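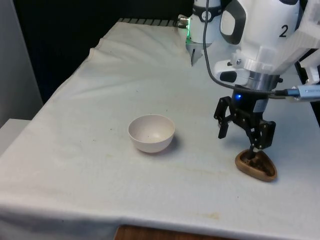 What does a robot need to know before it tips a dish over a bowl? Mostly where the rim is, and how far the dish has already turned. That's the short version of what I've been working on since June, and I promised the newsletter I'd write up the longer one before the Madia group beats me to it.

So, the Herkier method. The usual way to teach an arm to pour is to have a person guide it through the motion over and over, record everything, and train on the lot. We do that too, and we have 863 recorded runs from the spring to prove it. But when I sat down and went through them (a lot of coffee went into this), I noticed the arm's policy was learning the whole path as one lump. Move the bowl over a little and it would happily pour where the bowl used to be. Very confident, very wrong!

What we tried next was cutting each run into two pieces at the point where the dish stops traveling and starts to tilt. The first piece is learned relative to the dish, so the arm gets good at finding a rim and closing on it. The second piece is learned relative to the bowl, so the tilt always happens with the bowl as home base. A small model in between decides when to switch. I wanted to call it the referee but I got outvoted.

We threw out the runs where the switch point was hard to label, which left 781, and later we trimmed that to 686 because one stretch had a timing offset in the joint logs. I was sure losing that much would hurt. It didn't. The split policy trained on 686 runs did better on shifted bowls than the lump policy did on all 863, and it did it on the first training seed, which made me suspicious enough to run it on 10 seeds. Same story on every one of them, though the gap got pretty thin on two.
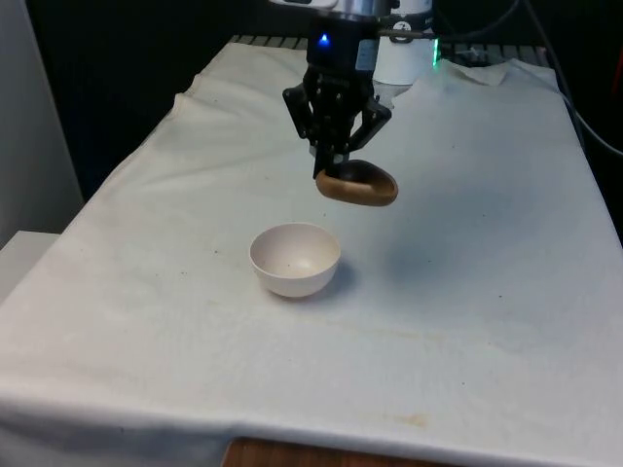 Sutherland read a draft of this and wrote back that the split only looks good because we picked the cut point by hand, and that a fair test would let the lump policy see the same labels. I think that's a good objection and I don't have a full reply yet. We did one quick version of it, feeding the labels in as an extra input, and it closed part of the gap on small shifts and none of it on the big ones. I'd like to do it properly before I say more.

The other thing still bugging me is tilt speed. The policy copies whatever pace the person used, and people are all over the place — I'm slow and fussy, and my runs pull the average down. The Furkby code lets you rescale the timing after the fact, so I'm going to try that on the second piece only and leave the reach alone.

If you have pouring data with odd-shaped dishes, please get in touch, even if it's messy. I'm at my desk most mornings until 11, and the label tool is on the shared drive in the Herkier folder.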